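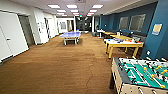 My brother-in-law reckons a games club can't last in a town the size of Varcombe, and I put that to the woman who has run one there since she was 61. She laughed so hard she had to put her tea down.

"Tell him to come on league night and find a chair!" she said.

We'd met to talk about board games, mostly (she owns 226 of them and has played all but two, which she's saving for February when the roads get bad). It started with a copy of Todano she picked up at a yard sale with half the rules missing. "We made up the rest. I still think our version's better."

I asked what newcomers should try first and she went straight for Seppälä, a trading game I'd never heard of. "It takes an hour, you can talk the whole way through, and you don't get knocked out early and sent off to make the coffee."

She's less keen on the big boxes. Boltholm comes with 425 cards and she sold hers after one winter – "I spent more time sorting than playing, and I'm a person who likes sorting."

Then there are the jigsaws, which she swears are a separate hobby (I have my doubts). The one on her dining table is 3000 pieces, nearly all of it sky. I found one edge piece while she was refilling the pot and felt ridiculously pleased with myself. She moved it two inches to the left and cut me another slice of cake.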